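Self-tape or in person for first callback?
Community Theater & Acting Board > Auditions

turmont_tess
Posted Saturday, April 8, 2023
I have a callback for a touring Shakespeare company and they let us pick: self-tape or come in. The drive is 40 miles each way. They want 2 contrasting pieces, one verse. I trained mostly in mask and clown, so verse on camera makes me nervous. What would you do?

woretico
Go in. Verse needs a room. On tape you end up whispering it and it reads flat.

sidecoach872
Disagree. I've been cast off tape twice since November, both classical. You get ten takes if you want them. In the room you get one, plus traffic.

woretico
Ten takes is how people kill a speech. And a director can't redirect a tape.

greenroom_pat
They said it's her choice, so neither one will count against her. Tess, do they have a reader there? If you tape you'll need your own.

turmont_tess
They supply a reader. At home it would be my roommate, who reads everything like a parking ticket.

sidecoach872
OK, then go in.

greenroom_pat
Agreed. Bring a paper copy of both pieces and wear shoes you can move in. Also, off topic - are you still taking the old scripts I'm giving away? They can go in a box like this one.

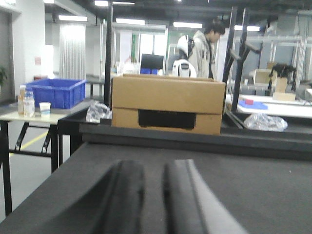
Cardboard box with handle cutout

turmont_tess
Yes please, I'll message you. Booked the 10 a.m. slot in person.

woretico
Good. Eat before you drive.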